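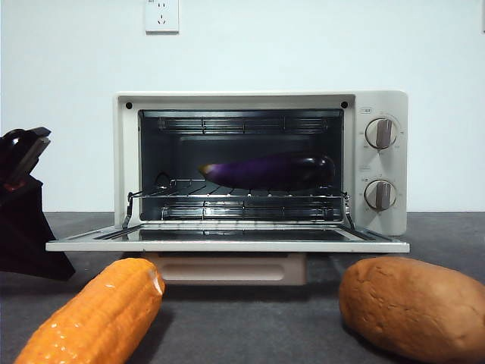 Marcelle Courtois objected, in a written comment on the first version of this section, that a player who passes a strong card has not always sent a message to the left. The player may have misread the card, may have taken a worse one out of habit, or may not have cared who sat downstream. We accept the objection and have changed the wording accordingly. In what follows, "signal" refers to the information a receiving player could draw from a passed pack, whatever the passing player had in mind. Where intent matters, we say so.

Figure 2. Toaster oven with its door open and a purple eggplant on the wire rack.

4. Signal reading in closed-pod booster drafts

4.1 Format and terms

All drafts analyzed were played with the base set of Furari, a collectible card game in which each card belongs to one of five houses or to none. A draft pod seats eight players. Each player opens a pack, takes one card, and passes the rest to the left. The second pack is passed to the right and the third to the left again. Decks are then built from the drafted cards plus basic supplies, which are free.

We call a house "open" for a given seat when the players passing to that seat in the first pack take fewer cards from it than they would under even demand. Openness is therefore a property of the seat and the pack together. It cannot be observed in full by the player sitting there, who sees only what is left in each pack on arrival. The gap between openness as computed from the full log and openness as inferred from the visible packs is the quantity of interest.

Two further terms need fixing. A "commitment" is the first pick after which a player takes no more than one card from outside the two houses that make up the final deck. A "switch" is any case in which the house most represented among a player's first three picks is absent from the final deck. Players who never reach a commitment are kept in the sample and treated as censored at the last pick.

4.2 Data

The logs come from Millet, an online drafting client that stores every pack as shown to each seat, every pick, and the final deck list. We took 3,000 completed drafts from the ranked queue. Drafts in which any seat was handed over to automatic picks were removed before this number was reached, as an absent player changes the flow of cards for everyone to the left. Practice drafts against computer opponents were never in the pool.

A second, smaller source is a set of paper drafts held at the Cavitton regional event in September. Octavio Arboleda and Mireille Sabatier recorded these by having each player write down picks on a numbered sheet before passing. The paper logs do not show the full contents of each pack at each pick, but these can be rebuilt by working backward from the last card taken. Sheets that could not be reconciled within a pod led us to drop that pod. The paper drafts are used only in 4.5, as a check on whether the online findings carry over to players who can see one another.

Card strength was estimated from the online logs by the difference in game win rate between decks that drew the card and decks that contained it but did not draw it. This measure is known to favor cards that are good late in a game. We corrected for it by computing the difference separately by turn and averaging with weights taken from the overall spread of game lengths. The correction moved very few cards by more than a small step in rank. The exceptions were cheap attachments, which rose, and the large neutral creatures, which fell.

4.3 Model

For each seat and each pick in the first pack, the model holds a distribution over upstream house preferences. It starts from an even prior and is updated on each pack received. The update compares the cards present with the cards expected if the upstream players had picked purely by strength. A strong card arriving late shifts weight toward its house being open. A pack with no cards left from a house shifts weight the other way, by an amount that depends on how many such cards the pack was likely to hold when opened.

The model has no access to the player's own earlier picks when forming its estimate. This was a deliberate choice. If own picks were included, the estimate would absorb the player's wish to stay in a house, and the comparison between model and player would no longer separate reading from preference. Own picks enter only at the decision stage, where we fit a single weight, w, that trades the value of a card for the current deck against the estimated openness of its house. A player with w near zero ignores signals. A player with a high w follows them even at a cost to the cards already taken.

We fit w per player for those with enough drafts to support it. There were 400 such players. For the remainder a pooled value was used, and they do not enter the player-level results. Fitting used the first pack only, since the second pack is passed the other way and rewards a different kind of reading.

4.4 Results

Players respond to late strong cards and respond very little to missing ones. When a card from the top quarter of the strength ranking arrives at the sixth pick or later, the chance that the receiving player ends up in its house rises clearly, and the rise holds after controlling for the value of the card itself. Packs that arrive stripped of a house carry nearly as much information under the model. Their effect on the final house choice is weak and, for players in the lower half by rating, cannot be told apart from zero.

The returning first pack, which comes back to the player who opened it at the ninth pick, is the strongest single source of information in the draft. The opener knows what it held and sees what all seven other players left behind. Few players act on it in a way the model would support. By the ninth pick most have reached a commitment, and the pack is used to fill out a deck in the house already chosen.

Switching is less costly than its rarity suggests. Among drafts where the model favored a switch by the end of the fifth pick, those who switched won more of their games than those who stayed. The difference narrows when the opening pick was a card of the highest rarity and vanishes for a small group of cards strong enough to carry a deck in a contested house. Dorian Lacroix has proposed that these cards be listed and left out of the estimate. We report the figures with them included, as a player in the seat has no such list to work from.

The fitted w rises with rating up to the middle of the ladder and is flat beyond it. Stronger players above that point seem to differ from one another in deck building and in play, and we found no sign that they give signals more weight.

4.5 Comparison with paper drafts

The paper drafts show the same ordering of effects. Late strong cards matter most, missing cards least. Commitment comes slightly earlier on paper, which may reflect the fixed pick timer called by the head judge. Online, unused time is carried over to later picks.

One difference remained after matching for rating. At Cavitton, players seated next to someone from the same local club switched less often. Several pods included groups who practice together at the Dulleck store, where most drafts are played with a small stock of donated packs, and where drafters are used to holding to an early house. The sample does not allow us to say whether the effect comes from the neighbors or from the practice habits.

4.6 Limits

Strength values are treated as fixed across the period of collection, although shared opinion on several cards moved during the first weeks after release. A card that players believed to be weak would be passed late and read by the model as a signal when none was there. We reran the analysis with strength replaced by average pick position, updated weekly. The effect of late strong cards became smaller and kept its sign. The effect of missing cards did not change.

The even prior is also open to question. House preferences in the ranked queue were far from even, with one house drafted well below its share for the whole period. An informed player would start from that knowledge. Setting the prior to the observed shares improved the fit for players above the middle of the ladder and made it slightly worse for those below. Both sets of estimates are given in the appendix, and the remaining sections use the even prior unless stated otherwise.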